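30 Oct 2019
Gripper kit review, Zeltano hand-held pair, bench notes

Day two with the loan kit. Tekle Ambaye and I did the unboxing and first charge yesterday, so this picks up from the calibration.

Calibration went through on the second try. The first one failed at the finger-opening step because I closed the jaws before the prompt. The manual (p. 14) has the order backwards and the app has it right. Told Zeltano support, who say the printed sheet is from the previous revision.

Quote as it stands: $2,920 for the pair, cables and wrist straps included, software licence for a year. Spare finger sets are $157 each and I think we would want at least one on the shelf. Shipping is extra and they have not put a number on it. The Bradden unit we looked at in winter was cheaper but had no usable export, and we lost most of a week writing our own.

Task for this session was soft packaged goods on the white table, pick and set down. Bags and sleeves are what Gashaw will be asking us about, so there is no point reviewing the thing on wooden blocks.
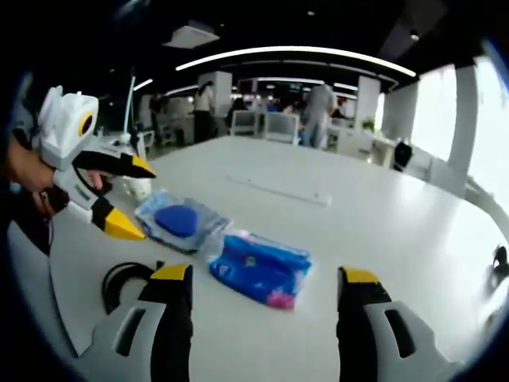
Grip force is all in your own hand, with no assist, and with thin plastic you notice that quickly. If I come in flat the fingers skate over the film. Coming in steeper and closing on a fold works much better. Tekle prefers to pinch a corner. Both ways are fine for our purposes but we should agree on one before anyone else starts, or the recordings will be a mess to compare.

Handle is comfortable for a short run. After a long one the base of my thumb was sore. Tekle has bigger hands and no complaints.

Cable is my main gripe. It is stiff and wants to go back to its coil, and it tugs at the wrist when you reach across the table. Asked whether a softer one is available. Answer was "under consideration", so I am treating that as a no.

Export: the session files opened in Susus without conversion. Timestamps between left and right agreed closely enough that I stopped checking. Two files came out with no end marker, both from runs where I pulled the plug before pressing stop. My fault, but a warning on screen would be nice.

Still to do
- repeat the sleeve picks with the blinds down, glare may be affecting tracking
- try the straps properly, we both left them off
- get the shipping figure in writing
- ask if the licence covers a second laptop

Loan runs into November. Leaning towards buying if the licence answer is reasonable. Tekle wants to see the fingers after more use before he signs anything.

N. Zeleke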